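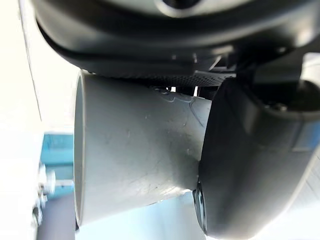

Prokel resets gripper on fittings cell at Plonevis

The pipe fittings cell at the Plonevis works went back into service on Sunday, June 14, 2026, after a gripper overhaul by the maintenance firm Prokel. The cell picks grey elbow fittings from a tray and loads them into a pressure test rig supplied by Kuster.

Operators had reported fittings turning in the grip since March. Prokel replaced the contact pads, checked the finger joints for play and reset the closing force. The wrist camera was cleaned and its mounting screws tightened. Work took 3 hours, with the arm locked out and the air supply drained.

The gripper was then run for 400 cycles on scrap elbows before the cell was released. Fittings used for set-up are kept apart from saleable stock, as repeated gripping marks the surface.

Pads will now be inspected every 3000 cycles and changed in pairs. The second cell, which handles Jirier couplings, is due for the same work at the next planned stop.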